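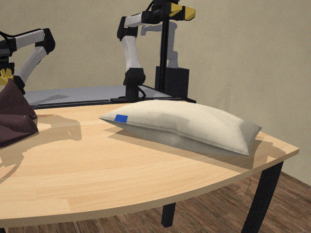
Plain Weave

March 11, 2025

I've been shopping for bed sheets for longer than I'd like to admit and I no longer believe a single number printed on the packaging. Thread.

Start with the big one. There's a sheet set from Osex with "2,000 thread count" on the front in gold letters. Two thousand. Per square inch. Of cotton.

Quick refresher if you've never had to care. Thread count is the threads going one way plus the threads going the other way in one square inch of cloth. You can count them with a magnifier and a lot of patience.

There's a limit to how many cotton threads fit in an inch before you run out of inch. You can spin them finer, up to a point, and fine yarn costs money. A 2,000 sheet at a department store clearance price should make you squint.

How do they get there? The usual way is plied yarn. You twist two or three or four thin yarns together into one thread, weave with that, and then count every little yarn in the twist as its own thread.

So a cloth with a perfectly ordinary weave gets multiplied on paper. The sheet in your hands hasn't changed. It may even be worse, because cheap yarn twisted together makes a heavy cloth that doesn't breathe much.

I wrote to Osex and asked if their number counts plies. Got a reply thanking me for my interest in "the hotel experience at home." I wrote again. Same reply, same typo.

I'm not saying they're lying. I'm saying I asked a yes-or-no question twice and now know a great deal about the hotel experience.

Speaking of which -- "hotel quality." Which hotel? I've slept in hotels where the sheets felt like a paper place mat. I've slept in one by an airport where the fitted sheet had given up on two corners. Any of those would satisfy the wording.

Hotels buy sheets that survive being washed hot every day by people in a hurry. That's a fine thing to want. It has very little to do with the soft shiny stuff in the ads, and plenty of hotel sheets are a cotton-polyester blend.

OK, pillows. Same aisle, same nonsense.

The Fletton pillow costs $221. For one. The page says it is "engineered for alignment." Alignment of what with what is left to the reader.

It has 837 reviews and I read far too many of them. A big share were written within days of delivery. What can you know about a pillow after three nights? You know if you hate it. You don't know if it'll be a pancake by next spring.

Several say "changed my life." One says "changed my life" and gives it three stars. I would like to have dinner with that person.

I looked for anyone who'd owned one for a couple of years. Found a handful. Half still liked it, half said it went lumpy, and one was reviewing a completely different pillow.

There's also the advice that you must replace your pillow every year or two. Ask who is giving it. In my reading it's nearly always a page with a pillow for sale at the bottom.

I'm sure pillows wear out. Mine have. But I'd like someone without a discount code to tell me when. Fold it in half and see if it springs back, that's the test I grew up with, and I've seen nothing better from the engineered-for-alignment crowd.

"Cooling." Don't get me started on cooling. Too late.

Some fabrics do feel cool when you first touch them. Your hand loses a bit of heat to the cloth. Then you lie on it, and a few minutes later the cloth has warmed up and so has the claim.

A sheet doesn't have a fridge in it. What helps over a whole night is letting heat and sweat get away from you, and an open weave in plain old cotton or linen does that fine. No gel, no minerals, no "phase" anything.

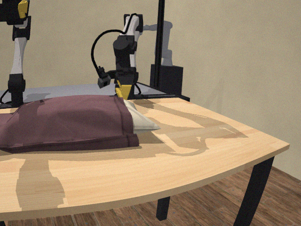 Fabric in a pile on the wooden table.

Where was I. Fiber names.

"Egyptian cotton" on a label tells you less than you'd think. Some cotton grown in Egypt is long, fine, lovely stuff. Some of it is ordinary. And a label can lean hard on those two words when very little of the good stuff is in the bag.

Look for the fiber percentages in the small print. If the front says "Egyptian cotton" and the back says "cotton rich," go by the back. "Cotton rich" means there's something in there that isn't cotton and they'd prefer to discuss the cotton.

"Bamboo" is my favorite. Most bamboo sheets are rayon or viscose. The plant gets dissolved with chemicals and squirted out as a new fiber. It can feel great! But the little green leaf on the package is doing a lot of work.

And then the pitch says bamboo is naturally this and naturally that. Maybe the plant is. I'd want to see it shown for the fiber that comes out the other end of the factory, after all that dissolving.

"Microfiber" is polyester. There's nothing wrong with saying polyester. My raincoat is polyester and it has never pretended to be anything else.

Side rant: deep pockets. I own a fitted sheet sold for mattresses up to 16 inches. My mattress is well under that. The sheet pops off the corner by the wall any time I roll over.

I suspect it did fit 16 inches when it was new, if two people held it. Then it met a dryer. I've yet to see a package that tells you the size after washing, and that's the size you're going to be sleeping on.

If anyone knows a brand that prints the washed measurements, tell me. I'll eat my words and buy two sets.

Somebody asked in the replies if I've tried shopping in person. Yes! There's a place in Erton called Obeidat, household linens and not much else, narrow shop, terrible parking.

I went in there last May wanting to be talked into something expensive. The person at the counter opened a plain percale set, put a corner of it in my hand and said to hold it up to the window.

If you can see the weave is even and there aren't thin streaks in it, that's a decent sign. Then rub it between your fingers for a bit. If a slick coating seems to come off and it starts feeling rougher, you were feeling the finish, and the finish goes down the drain with the first wash.

Is that scientific? No. I can't swear it predicts anything. But it beats gold letters, and you can't do it to a sealed plastic bag with a cardboard insert.

I'll be fair and doubt them too. A shop that lets you touch things is also a shop that wants you to buy things, and once you've been holding a corner of cloth for ten minutes it's awkward to leave.

I bought the percale. Thread count was somewhere in the low hundreds and I had to ask, it wasn't on the front. It's crisp, it wrinkles like mad, and I like it fine. 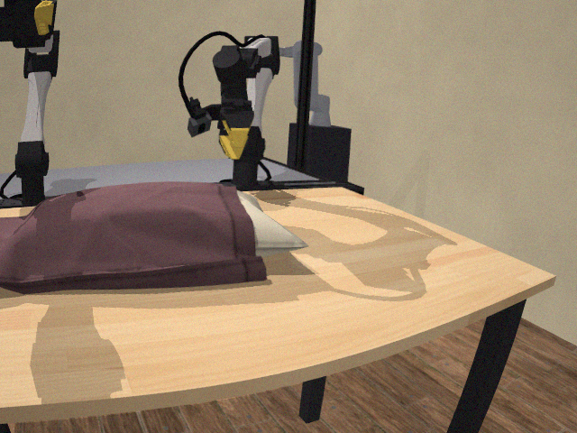
The wrinkling is a real drawback, by the way. People who love percale tend to go quiet on that. If you want a bed that looks smooth at noon, you'll be ironing or you'll be annoyed. Sateen lies flatter, and it snags and pills more in my house.

"Wrinkle-free" cotton has usually been treated with a resin. Some folks don't mind. I can smell it out of the package, and I'd like the label to say what it is in words I can look up.

About the little certification badges. Some of them mean a lab tested the finished cloth for certain substances. Some of them mean the company drew a badge. Look for a number next to it that you can check on the certifier's own site. No number, I treat it as a sticker.

And even the solid ones answer a narrow question. A sheet can be free of everything on the list and still be thin, scratchy and crooked at the hem. Those are separate problems.

"Was $400, now $99." Was it? When? For how long? I kept an eye on one Osex set all winter and I never once caught it at the "was" price. Maybe I blinked.

"Trial nights" next. Sounds generous. Read the part on returns. One company wants the original box, one deducts shipping both ways, one gives you store credit, so congratulations, you may have more of their sheets.

To be clear, I don't think there's a grand plot here. I think a number sold well once, so everyone made the number bigger. Same thing happened with megapixels and with the suction on vacuum cleaners.

A couple of you are saying your high thread count sheets are the best you've ever had. I believe you! Good cloth exists at all kinds of prices. I just don't think the number is what told you that. You felt it.

What I look at now: the fiber percentages, the weave (percale or sateen), single-ply if they'll say so, and elastic all the way around the fitted sheet. If I can, I buy one pillowcase first and wash it five times before I spend real money on a set.

The pillowcase trick has saved me twice. One went fuzzy by the third wash. The other shrank until the pillow stuck out of it like a muffin.

Still haven't found a pillow, for the record. I'm on an old one that passes the fold test about two tries out of three. I'm not paying $221 for alignment.

If Osex ever answers the ply question I'll add it to the end of this. I've set a reminder to ask them again in May.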